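Reading time: 3 min

Filed under: Workshop kit / Robot arms / Ready to build

Brondura two-arm table kit

Two arms, one table, one frame. Bolt it together at home or in a shared workshop, plug in, start sorting things. We built ours for snack bars because there are always snack bars. Yours can do screws, Lego, seed packets, whatever fits in the grippers.

What you get
Frame rails in black, cut and tapped. Corner brackets. Two arms with grippers, two mounting bases, power supplies, cable set, bag of bolts (count them before you start, please). Wrist cameras and one overhead camera. Printed build sheet, and the same again as a download with the pictures bigger.

What you don't get
The tabletop. Postage on a slab of wood that size is silly. Go to a timber yard or pull an old worktop out of a skip. Ours is light butcher block and we like it — heavy enough to stay put. You also need a laptop. Trays and tubs are up to you, kitchen ones are fine.

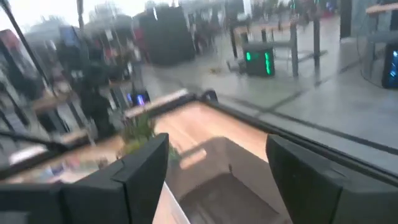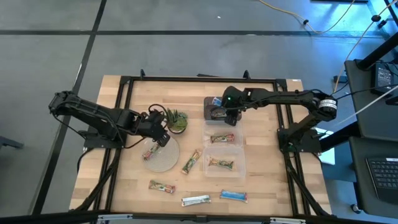
Wrist view first, then both arms over the table with the bars out.

Words: Dariusz Jabłońska, Brondura workshop, October

Order of work. Frame first, on the floor, square it up with a long ruler. Then the wood. Then the bases, one each side, bolts finger tight only. Arms go on last and you want a second pair of hands for that, they are awkward more than heavy. Tighten everything once both arms can reach the middle without leaning on each other.

Allow 3 evenings. One person did it in less, but he skipped the cable ties and had to go back and do it all agian.

Placing your bits. Put something down to mark the drop spot, we use a round woven placemat. Clear tubs work, dark trays work, shiny foil is harder. Wrappers in different colours help if you're sorting by type. Leave gaps between things. Grippers need room to open either side of whatever they're picking up and people always forget this.

The plant is optional. Small pot, spiky leaves, handy as a fixed thing for lining the cameras up. Don't move it half way through a session or you'll be doing the camera setup over.

Software. Sunosar runs both arms and saves your sessions. Free for home use. Setup takes a cup of tea, longer on an old laptop. If one arm shows up and the other doesn't it's nearly always the cable — swap them over and see if the fault moves.

Sizes and numbers
Rated lift per arm: 9 hundred grams, less at full stretch
Cable length, base to power supply: 2000 mm
Arms per kit: 2
Warranty: 12 months, motors included

Price
£2784 for the full kit, VAT in. Frame only or single arm, ask. Clubs and shared workshops get a bit off, just say who you are when you write.

Spares
Finger pads wear out, buy a second set with the kit and save the postage. Jafarzadeh pads fit as well, softer, better on crinkly packets but they pick up dust. Motors are sold singly. Check the label on yours before ordering becuase shoulder and wrist are different.

Safety, quickly. Keep your hair and sleeves out of it. Stop button within reach, not on the far side of the table. Arms drop when the power goes, so park them low before switching off.

Stock. Next lot of arms is due from Brevine at the end of the month. Frames are on the shelf now. If you want to make a start on the woodwork we'll send the frame ahead and the arms when they land, no extra postage.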